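Chapter 4
Light, Dark and the Shape of Things

Pick up any bowl at home and turn it towards a window. Straight away the room starts to play on it! One side brightens, the other sinks into shadow, and a thin line of light runs along the rim. In this chapter we look at how light tells us that a thing is round – even when it is so dark we can barely make it out.

You will need a lamp, a sheet of pale card and three dark objects with curved sides. Keep your notes from Chapter 3 close by, as we shall use the shadow drawings again in Activity 5. 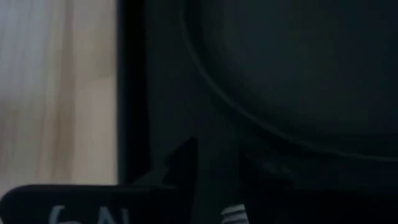
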